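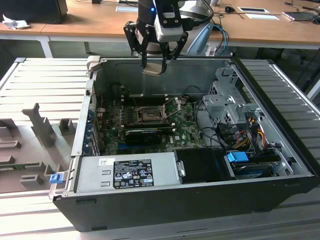 An open Dell tower with the socket lever raised.

Good morning all, and thanks for putting up with another long one from me. Someone on the list wrote in October:

> Our old shepherd mix has started barking at the back door at
> three in the morning. The vet says her ears and eyes are fine for
> her age. Has anyone had luck with a night light, or should we
> just move her bed?

I'd say try both! Our girl did the very same thing the winter she turned thirteen, and I was so tired I put the coffee in the dog dish one morning. We moved her bed out of the kitchen and into the hall, where she could hear us breathing (and my husband snoring, poor thing), and she settled down after 6 nights.
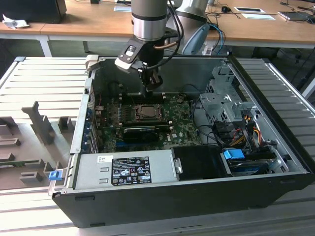 Posted by the Brunby list host | November 9, 2021 | 38 comments

The night light helped too, but I'd put it down low, near the water bowl. Ours was up on the counter at first and all it did was throw big shadows on the wall, which she then barked at. I also started taking her out one last time before bed, even when she gave me that look from the rug – you know the one.

If the barking keeps up, I'd go back to the vet and ask about her hips. The Britbridge clinic charged us 78 dollars for the visit, and they were so gentle with her that she tried to climb back up on the scale when we left. 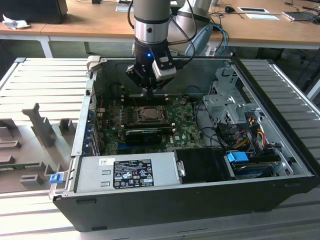 Another thing that worked for us was a late supper, just a handful of kibble held back from her dinner. And do write down the times she wakes you, because my own memory at that hour is no good at all.

Those of you coming to the senior dog walk at Dusinholm, please park by the lower gate and bring your own water. We go slowly and stop for every tree, so don't worry about holding anybody up.

Give that sweet old girl a scratch from me, and write back and let us know how she's sleeping.

401 shares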